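### 4.2 Reference to small parts in the written instructions

In this section we look at how the writers of repair instructions point to one small part among several similar ones. The material is the same as in Section 4.1: 187 instructions, written by 15 technicians in the repair shops of Gulport and Odmont. All instructions were written in English, which for most of the writers is a second or third language. We did not correct the spelling before the analysis, and we kept the line breaks as they were in the originals.

The first observation concerns the noun. When the part has a common name, such as "lid" or "spring", the writers use it and add very little. When the part belongs to a group of equal things, the noun alone is not enough, and the writer must choose between several ways of helping the reader. We call these ways *position*, *role* and *order*. Position means that the part is located in space ("the screw at the top"). Role means that it is identified by what it holds or does ("the screw of the hinge"). Order means that the part is identified by the moment at which the reader will meet it ("the next screw you take out").

The choice is not free of the place where the writer learned the work. In Gulport the shop uses printed sheets which lie flat on the bench, and position is by far the preferred way. The Odmont writers mostly work from memory and often dictate to a colleague. They prefer order, and they repeat the noun in almost every sentence, even where a pronoun would be clear. Desmet, who coded the Odmont material, noted that this repetition disappears when the same person writes a private note. It seems to be a courtesy to the reader - a kind of slow speaking on paper.

Position has a known weakness. Words like "left" and "top" depend on how the object is turned, and a small object is turned many times during a repair. Several Gulport writers try to protect the reader by fixing the view first ("put it with the label to you"). Others write "left" and leave the rest to good will. In the follow-up talks, held in July, the readers at the Karaca workshop told us that they usually lose the first kind of instruction after one or 2 steps, when the object has been turned over and the label is no longer in sight.

Role is more stable, but it asks for more knowledge. A beginner who reads "the screw of the hinge" must already see which part is the hinge. For this reason we expected that role would be rare in instructions addressed to trainees. The data show the opposite. Trainee instructions contain role more often than the others, and the writers explain this by saying that a trainee should learn the names early.

**Figure 2.** Several screws on one part.

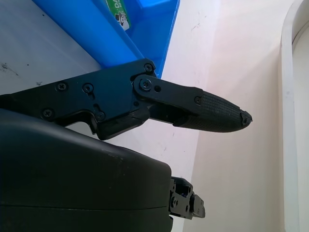

Mixed references, where position and role appear in the same noun phrase, need a separate comment. They are typical of objects on which the fasteners are close together and differ in what they do. On the black plate in Figure 2, for example, two screws sit side by side in the middle, and a reference by position has to say which of the two is meant. The screw in the center of the round pivot joint can be named by role alone, "the pivot screw", and the phrase stays correct in whatever direction the plate is turned. For the pair in the middle a writer would need something longer, such as "the middle screw nearer to the pivot". In our material such phrases nearly always begin with position and finish with role, and the reverse order is found only in texts from Odmont.

We also found 5 instructions in which none of the three ways is used and the writer simply says "the screw". All come from the Ternham annex of the Gulport shop, where writer and reader share one bench. We kept them in the corpus but left them out of the comparison in Section 4.3, as the reader could ask at any moment and the text did not have to do the work alone.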